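Kos 2 – grasp labelling and replay software

By Hortensia Villanueva, Stirivham

Home | Kos | Downloads | Price list | Contact

Kos is the program I wanted when I was drowning in gripper recordings and labelling them all by hand in a spreadsheet (never again!). It reads your wrist camera video and finger width log, lines the two up on one timeline, and marks where each grasp starts and ends. You check the marks, fix the ones it got wrong and export the lot for training. I still use it myself nearly every day, so when something annoys you there's a good chance it's annoying me too.

What's new in version 2

The timeline is much quicker. A session of 200 clips used to make me go and put the kettle on, and now it opens while I'm still reaching for the mouse. Iida Väisänen rewrote the whole loading part over the winter and I can't thank her enough.

You can also set your own grasp labels now. The old version only had "closed" and "open", and people kept writing to ask for pinch, scoop, drag and so on – fair enough! Type in whatever you like, give it a shortcut key and off you go.

Replay to the arm works through our Neltus plug-in, sold separately. It slows everything down on the first run by default. You can switch that off, but please do one slow run first.

How it finds a grasp

Kos looks at the finger width first and the video second. With a hard object that's easy, as the fingers stop and the width goes flat. Soft things are where I've spent most of my evenings.
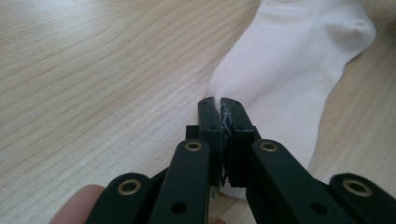 Cloth gives the width log very little to go on, and a closed gripper with one layer of knit in it can read almost the same as a closed gripper with nothing in it. So for fabrics Kos leans on the picture. With a white sock pinched by its tip between black jaws on a pale wooden table, the contrast at the fingers is lovely and the default settings are a good place to start. Black socks on black jaws need the sensitivity turned up to 16, and even then I'd check the marks by eye.

What you need

Windows or Linux, 16 GB of memory, and video with timestamps. A graphics card helps but you can manage without.

Price

A single licence is 146 pounds, with updates to the end of version 2. The Neltus plug-in is another 92. Schools and universities, write to Begoña Olmedo and she'll sort out a price for you.

Next update: November, with folding labels!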